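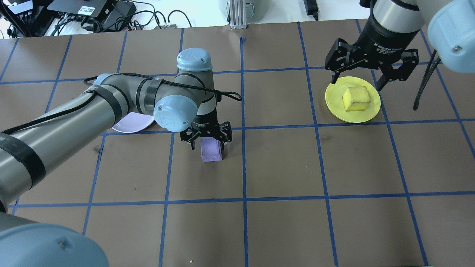 Last modified: August 27, 2022

Home | Classes | Open Hours | Safety | Tool List | Contact

Lavex Hall Shared Workshop, Oltbridge
Walkthrough checklist, with comments

We walk the whole building with this list before each new season of classes, and the results for this round are below. OK means it passed on the day. FIX means somebody needs to do something. WATCH means it passed but we want another look in March. Comments are welcome from any member, and please keep them coming — the ones from last season made this list so much better!

DOORS AND WAYS OUT

Front doors open fully from inside without a key: OK
Comment: Both leaves swing beautifully now. The new closer was worth every penny.

Back door clear inside and out: FIX
Comment: Two bags of plaster and a bicycle on the outside step. The bicycle has moved on. The plaster still needs a home on the low shelf in the store.

Exit signs lit: OK
Comment: All of them, including the one over the stairs that used to flicker.

Main aisle clear, wall to wall: OK
Comment: Really pleased with this one. If you drag a stool out into the aisle to chat with someone (we all do it), drag it back when you're done.

WORK SURFACES

Tops free of splinters, staples and dried glue: OK
Comment: The Bastos Room benches got sanded and oiled over the summer and they feel wonderful. Run your hand along one next time you're in.

Tape markings flat and stuck down at the ends: OK
Comment: Blue tape is great for squaring off a work surface and it peels up without a fight, but lifted corners catch sleeves and collect sawdust. Press them down, or pull the strip and lay a new one.

Bench legs tight: FIX
Comment: Third bench from the window rocks. The bolt turns freely, so it probably wants a new nut as well. Please don't saw wood on it until the red tag is off.

Vises open and close smoothly: OK

ELECTRICAL

Cords free of cuts, kinks and bare spots: FIX
Comment: The 50-foot orange extension cord has a nick near the plug end. It has been taken out of use and is hanging in the office with a note on it. The rest are in good shape.

No cord run under a rug or through a doorway: OK

Outlet testers used at every bench: OK
Comment: All good, and what a relief after last year. The outlet by the sink trips when you press the test button and resets cleanly.

Work lights: WATCH
Comment: The two 500-watt halogen stands still work, but they get hot enough to scorch a curtain and we have one curtain fewer than we did. LED replacements are on the wish list. For now keep them well away from fabric and switch them off when you leave the table.

HAND TOOLS

Chisels and knives back in their rolls, edges covered: OK
Comment: Somebody sharpened the whole set of bench chisels and didn't leave a name. Thank you! They cut like a dream.

Hammer heads tight on their handles: FIX
Comment: The small cross-peen is loose. Don't soak it in water to swell the handle. It needs a proper wedge.

Clamps counted back onto the rack: OK
Comment: 70 on the rack, matching the tool list. First time ever!

PAINT, GLUE AND FINISHES

Flammable liquids in the metal cabinet, door shut: OK

Every container labeled: FIX
Comment: One jam jar of something brown on the Ollov Room windowsill. It smells like shellac. If it's yours, put your name and the contents on it by the end of the week or it goes to the hazardous waste drop-off.

Oily rags in the lidded steel can: WATCH
Comment: Mostly yes, but one was drying in a heap on a chair. Linseed oil rags can catch fire on their own as they dry, so lay them flat outside or put them in the can. Please tell new members this on their first day.

FIRST AID AND FIRE

Extinguishers charged, tagged and on their hooks: OK

First aid boxes stocked: FIX
Comment: Upstairs is down to the tiny bandages. We also need another bottle of eyewash.

Phone and street address posted by the door: OK
Comment: The address is in big letters now — easy to read out when you're flustered.

DUST AND AIR

Dust bags emptied: OK
Comment: Also vacuumed behind the band saw, where we found 16 pencils.

Windows in the Ollov Room open and stay open: WATCH
Comment: The left one needs a stick. A new stay is on order.

Masks available at the sanding station: OK

STILL TO DO BEFORE CLASSES START

Move the plaster.
Tighten the rocking bench and take off the tag.
Cut off and rewire the plug end of the orange cord, or replace it.
Wedge the cross-peen.
Refill the upstairs first aid box.

Cross items off on the paper copy by the office door, with your initials, and we'll update this page when they're all done.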